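What I want from a success rate

When somebody tells me that a kitchen robot succeeds 80 percent of the time, my first question is always the same: 80 percent of what? I have asked it in many meetings and I am not popular for it.

At Stenness we tested a policy on small kitchen jobs with a drawer, a toaster and a cutting board. We made 288 trials. One number came out of them, it went to the first page of the report, and people stopped reading there. I think this is a bad habit of our field, and I have this habit too.

The trouble begins with the reset. Between two trials a person puts the objects back, and the person is tidy. The board returns to almost the same angle, the drawer is opened to almost the same length. After a few days the robot is tested on the tidiness of one colleague. When Marin Dumitrescu took over the resets in October, our rate fell by 10 points in one afternoon, and no line of code was changed.

So my proposal is modest. Before the trials begin, write down the starting layouts and let a random list choose among them. Let at least 3 people do the resets, and report the result for each of them. Keep a picture of the counter from every trial - also from the boring ones - and publish the pictures together with the table. A reader who sees the counter can judge how hard the task was. A reader who sees only a percentage must trust me, and I would prefer that he does not need to.

It costs time, this I admit. I still believe that a lower number with its layouts is worth more than a high number alone.
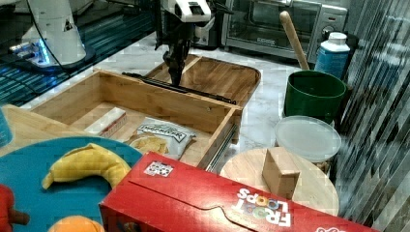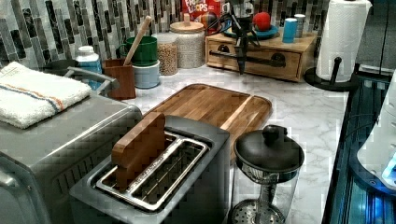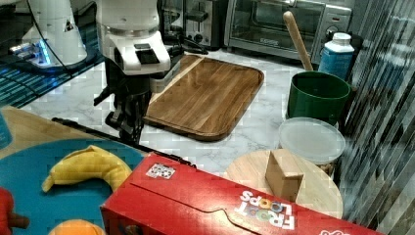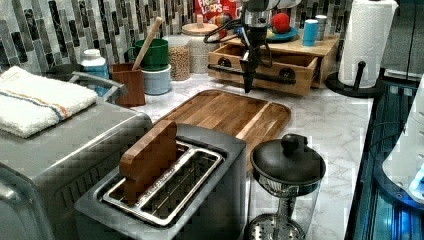
Hicham Amrani objects that random layouts punish the small labs most, as they cannot afford the extra trials, and that he would sooner see fifty honest runs on one fixed layout than a long list with two runs for each line. He would also ask for the failures to be sorted by cause before anybody argues over the rate.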